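브라루네로 소개

안녕하세요, 브라루네로(Bralunero)를 꾸려가고 있는 샤밈 잔주아입니다. 저희는 집과 작은 사무실에서 나오는 종이 포장재를 모으고, 펴고, 나누는 일을 해요. 우유갑, 과자 상자, 티백 상자, 택배 상자까지 종이로 된 거라면 일단 다 반갑습니다!

처음엔 저랑 아시프 다니알, 이렇게 둘이서 시작했어요. 아시프네 부엌 식탁에 이웃들이 가져온 빈 갑을 쌓아 놓고 저녁마다 가위질을 했죠. 5월쯤 되니까 식탁에서 밥을 먹을 수가 없더라고요(아시프 가족분들, 그때 정말 죄송했어요). 그래서 지금의 작업실을 얻었습니다. 이제는 한 달에 1,000개 정도가 들어오고, 정기적으로 보내 주시는 집도 200가구나 돼요.

저희가 제일 자주 만나는 건 역시 구겨진 갑이에요. 가방 밑에서 눌리고, 쓰레기통에 한 번 들어갔다 나오고, 발로 밟혀서 오기도 하고요. 그래도 괜찮습니다. 찢어졌거나 글씨가 반쯤 안 보여도 종이는 종이니까요. 작업대 위에 올려놓고 안에 뭐가 남았는지 보고, 코팅이 된 것과 안 된 것을 나눕니다. 저는 이 시간이 참 좋아요. 옛날 과자 상자라도 나오면 다들 손을 멈추고 구경하느라 일이 한참 늦어지지만요.
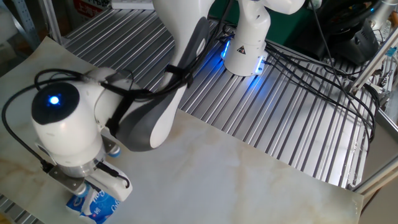 대리석 무늬 상판 위의 구겨진 파란색·흰색 종이갑

대리석 무늬 상판은 제가 고집해서 고른 거예요. 아시프는 무난한 회색이 낫다고 했는데, 하루 종일 들여다볼 바닥이면 좀 예뻐야 하지 않나요? 부스러기가 잘 보여서 닦기도 편하고, 저는 아직도 아주 만족합니다.

나눈 종이는 두 갈래로 갑니다. 상태가 좋은 건 동네 공방 '부토'로 가서 공책 표지나 서랍 칸막이가 되고, 나머지는 묶어서 재활용 업체 '스텔라'로 보내요. 공책은 작업실 입구 선반에도 몇 권 꽂아 두니까 오시면 꼭 넘겨 보세요.

보내실 때 부탁드리고 싶은 건 하나예요. 물로 한 번만 헹궈서 말려 주세요. 예쁘게 펴지 않으셔도 되고, 상표를 떼지 않으셔도 됩니다. 빨대랑 비닐 포장만 빼 주시면 저희가 나머지를 할게요.

작업실은 오전 10시에 열어요. 구경만 하고 가셔도 좋고, 같이 앉아서 상자를 펴고 가셔도 좋습니다. 차는 아시프가 끓여 드려요. 좀 진합니다!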